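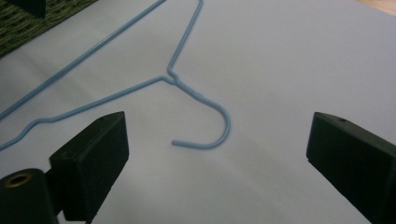
Unpaid "trial shift" at Promell, is this normal now?

mapleandrye
20 September 2019
So I had my second interview with Promell yesterday for the front office job, and at the end the manager tells me they'd like me to come in for a trial shift. Fine, I said, what does it pay? She looked at me like I'd asked for her car keys. It's eight hours, unpaid, and "everyone does it." I've been out of work since spring and I have $854 in checking until something comes through, so a full day plus gas and parking is not nothing to me. It's 50 miles each way! Has anyone done one of these and gotten the job? I told her I'd let her know.

dockside_deb
Don't do it. If you're answering their phones and filing their stuff for eight hours, you're working, and work gets paid. I did one at a bakery years ago, scrubbed trays until my hands were raw and never heard from them again. I bet they had a different "candidate" in there the next morning.

grumbletown
I'll be the unpopular one. I hire people (small shop, not an office) and interviews tell me almost nothing. I've had folks who interviewed like a dream and couldn't work a stapler. A few hours on the floor and you know. I get why they ask.

dockside_deb
Then pay them for the few hours? What would that cost you, lunch money?

grumbletown
I do pay them, if you'd let me finish. I'm saying the idea of a trial isn't crazy. Eight hours is way too long and unpaid is cheap. Both things can be true.

mapleandrye
I'd have no problem with an hour or two of sitting with someone to see how the desk runs. It was the whole day that threw me. Also the ad said "competitive salary" and I still don't have a number after two interviews.

pdx_ledger
No number after two interviews is the bigger problem if you ask me. I went three rounds with Tradora last October, took time off from my old job for every one of them, and the offer came in so low I laughed out loud on the phone. It worked out to $2,292 a month before taxes, for a job that wanted a degree and five years of experience. I ask on the first call now. If they won't say, I thank them and hang up.

quietpines
Must be nice to be able to hang up. Some of us need whatever comes along.

pdx_ledger
I wasn't working when I started doing that, for what it's worth. I wasted a lot of gas before I did.

quietpines
OK, but you had savings or a spouse or something. I've got two kids and I've sent out 101 applications since school let out last year (yes I keep a list, it's on the fridge). I've had four calls back. If someone told me eight hours free and a real shot at the job, I'd probably go. I'm not saying it's right.

mapleandrye
No, I hear you, and that's kind of where my head was last night. I keep thinking what if this is the one and I was too proud.

tannerfromwork
Is this the Promell out by the Birkeo warehouse? My cousin temped there for a while. She said the people were decent but they were always short on the front desk, like always. Make of that what you will.

mapleandrye
That's the one. Hm.

dockside_deb
Always short on the front desk and making people work it for free. OK then.

grumbletown
You don't know that. Might just be a boring desk.

tannerfromwork
Could be either, I only got it secondhand. She did say the parking was free, so at least there's that?

mapleandrye
They told me to use the paid lot across the street, haha. Great.

oldhandoffice
Thirty years of office jobs here. Call your state labor department before you do anything, it's a free call and they'll tell you what the rule is where you live. Then write the manager a short, friendly email: you're very interested, you'd be glad to come in, and could she confirm the hourly rate for the day and the salary for the position. Put it in writing so you have her answer in writing. Don't get into the law with her, just ask.

pdx_ledger
Seconding the email. Keep it short.

quietpines
Antoniadis is hiring for their billing office, by the way, and they put the pay right in the ad. It isn't a lot but you can see it. I applied this morning so now you're my competition, lol.

mapleandrye
You're a saint, thank you. I won't take it personally if you get it! Email to Promell is sent, I pretty much used what oldhandoffice wrote. Will post when I hear back.

grumbletown
Good luck. And ask about lunch too, some of these places will have you sit at the desk right through it.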